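Merner Kit Evaluation
Progress report to Gilmartin, second period
Prepared by the Zakwood bench team

Work done since the last report

The Merner kit is now set up and running at the Hinidico site. As agreed with Gilmartin in March, we are reviewing it as a product a small shop could buy and put to work without an outside integrator. This report covers setup, the first handling tasks, and what remains before we can make a purchase recommendation.

Setup took 9 working days against the 5 we had planned. Most of the extra time went to the network settings and to a firmware mismatch between the arm and its pendant. The vendor answered our first support ticket the same afternoon. The second ticket took much longer and was closed without a written fix, so we wrote our own notes and added them to the project folder.

The work table is covered in brown kraft paper and marked off in a grid with dark blue tape. We use the grid to set start and end positions for each task and to put objects back in the same place between runs. The paper is cheap and easy to replace. The tape lifts at the crossings after a while and has to be pressed down again.

Handling tasks

We have started with flat items and household objects. Plates are the harder group. The arm reaches them without trouble, but the approach angle matters a great deal, and a plate that sits slightly turned from its taught position is often picked up tilted. The kit's software has a correction routine for this. It works on square and round items and does poorly on long rectangular ones. We have reported that to the vendor.

Fruit has gone better than expected. Bananas need a slower close and a wider opening than the default settings allow, and we had to edit the settings file by hand to get there. A buyer without programming help would not find that option, and we think it should be in the pendant menu.

Documentation and training

The quick start guide is clear up to the point of first motion. After that it sends the reader to a longer manual that was written for an earlier version of the kit. Menu names do not match in several places. New users on our side could jog the arm and save positions after one morning of practice. Building a full task took them much longer.

Problems and open items

Cable handling is the weak point of the product. The cables at the wrist are left loose enough to allow full rotation, and the kit comes with nothing to guide them. We have asked for the optional cable sleeve and are waiting for a price.

The emergency stops on the pendants have been tested and logged. No faults were found.

Budget

Spending is within the approved amount. The extra setup days were covered from the reserve. We do not ask for any change to the total.

Next period

We will repeat the plate task with the vendor's next software release, finish the fruit task, and begin timing full cycles. The draft recommendation is due to Gilmartin in July. We would like a decision on the cable sleeve before then so that it can be included in the tests.
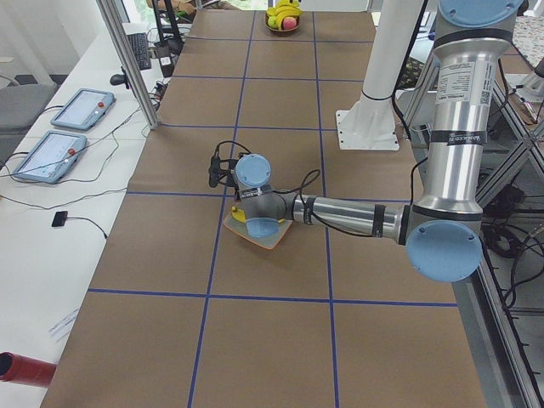

Work table at the Hinidico site, with the arm's wrist over an orange-bordered plate and the fruit bowl at the far end.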